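브렐틀로, 양팔 로봇 탁상 작업 운용 기준 공개

2023-12-29

산업 자동화 기업 브렐틀로(Breltlow)는 양팔 로봇의 탁상 정리 작업에 적용하는 운용 기준 ‘몬톤(Monton)’을 공개했다. 기준은 작업 구역 설정, 케이블 관리, 파지 전 점검, 정지 절차 등 7개 장으로 구성된다. 초안은 7월에 작성됐으며, 시험 기관 웨콘(Wekon)이 검토를 맡았다.

검토 과정에서는 생활용품을 상자에 담는 작업을 1352회 수행하고 정지 및 재개 기록을 대조했다. 양팔의 동작 범위가 겹치는 구간에서는 한쪽 팔만 진입하도록 규정했다. 물체를 잡지 않은 그리퍼는 작업면보다 높은 위치에서 대기해야 한다.
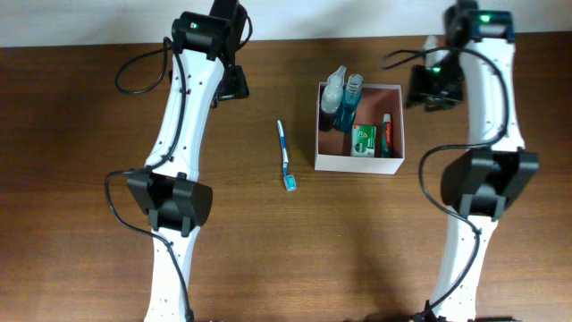 기존 설비에도 몬톤 기준을 적용할 수 있는가?

기존 설비에도 적용할 수 있다. 다만 양팔의 정지 회로가 연동되어 있어야 하며, 연동되지 않은 설비는 제어부를 개조한 뒤 점검을 다시 받아야 한다.

케이블은 팔이 최대로 뻗은 상태에서도 당겨지지 않도록 여유 길이를 두고, 관절부에 끼이지 않는 경로로 고정한다. 작업자가 구역에 들어갈 때는 양팔을 모두 정지시킨다. 재개는 구역 밖의 조작반에서만 가능하다.

브렐틀로는 몬테시노스(Montecinos) 물류 거점의 설비 최대 555대에 이 기준을 순차 적용할 예정이다. 기준 전문과 점검표는 브렐틀로 홈페이지 기술 자료실에서 내려받을 수 있다.

문의: 브렐틀로 기술표준팀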